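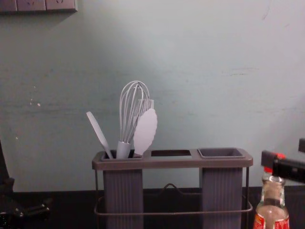

One of the utensil holders on the worktop at the Grutbridge shared kitchen.

Shared kitchen reopens with less in the drawers and more on the worktop

The shared kitchen at the Workach building in Grutbridge is back in use after a refit that took most of February and, going by the mood at the reopening, a fair bit of patience.

New dark worktops. Drawers cleared. Utensils out of the drawers and standing up in holders where people can see them. The walls have not been painted, that comes later, more on which below.

The kitchen is used by 78 households and small traders on a booking system, from people batch cooking for the week to two jam makers and a man who does samosas for the market. It had been getting steadily worse. Drawers jammed with odd spoons, three tin openers that didn't open tins, a ladle with no handle.

"You'd come in for your slot at six in the morning and spend the first quarter of an hour looking for a whisk," said Darragh Brophy, who runs the bookings. "Then you'd find it and it'd be somebody's from home and they'd want it back."

The work cost £2,633, paid for out of booking fees and a raffle. Most of that went on the worktop and on having the old drawer units taken out and rehung. The utensils and holders were a small part of the bill, Brophy said, but are the bit everyone has had an opinion on.

The holders are grey plastic, each sitting in a thin metal wire frame, with two ribbed containers below and three openings along the top. Utensils go in one end. The narrow slot in the middle and the cup at the other end have been left for users to decide on, and they have not decided. Suggestions on the noticeboard so far include chopsticks, thermometers, pens for labelling, and "nothing, leave it alone".

The idea came from Katalin Orbán, who teaches the bread class and has been asking for tools on the counter for as long as anyone can remember.

"Flour on your hands, you do not want to open a drawer," she said. "You want to reach. A whisk, a spatula, a brush for the glaze. I don't need twenty things. I need the same things, in the same place, every time I come."

She has asked for the whisk to stay near the middle and the narrow spatula on the outside so it doesn't get caught in the wires. Not everyone is following this.

There were grumbles. Several regulars wanted metal turners kept, as they say the softer ones are no use for getting under a flatbread. A box of the old metal tools has been held back and can be signed out from the office. Knives are also still in the office, as before, and stay there.

Others thought the holders took up too much of the worktop. Brophy said he had some sympathy with that, particulary at the end near the sockets where people plug in mixers, and the holders may be moved along once everyone has had a few weeks to try things out.

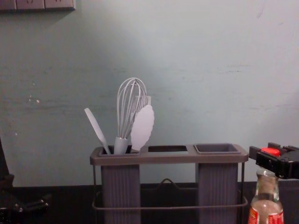 The walls are the next job. They're scuffed and marked after years of trays, chair backs and pan handles, and plenty of people at the reopening asked why they hadn't been done first. Answer: money, and the quote. The decorator wanted the kitchen shut for 6 days and bookings were already taken. A new date is being looked at for the spring, possibly in two halves so the ovens can stay on.

Colour is up for a vote. Brophy would keep it pale. Orbán wants yellow. The samosa trader, asked, said he'd be facing the other way.

The old drawer contents have mostly gone. Sixteen carrier bags went to the Stostine reuse shop, which has already put a good deal of it out on the shelves, and anything broken went for scrap. Anyone who thinks a personal item got swept up in the clear-out should ask at Stostine before the end of the month. A cast iron griddle and a cake tin with initials scratched in the base are being kept back at the Workach office as they looked like somebody might miss them.

Users are being asked to do a few things differently from now on. Wash and dry utensils before they go back in the holder, handle end down. Lift the containers out at the end of an evening slot and tip out any water. Don't put anything sharp in them. And don't take them home, even for one night, even if you're bringing it straight back.

The last booking of the day also wipes down behind the holders, which was the cause of some discussion, the last booking of the day being nearly always the same person.

Booking hours haven't changed, nor has the hourly fee. Brophy said there were no plans to put it up this year but he couldn't speak for the gas.

The bread class starts again next week in its usual evening slot, with the first session on flatbreads (metal turners to be signed out beforehand, Orbán has asked us to say). The Barajas supper club, which moved to the church hall while the kitchen was shut, is also coming back and has a handful of places left. Names to the office.

Comments on the layout can go in the book by the door or be left with the office before noon. The book had two pages filled by the end of the reopening, a page and a half of it about tin openers. One new one has been ordered and should be in this week.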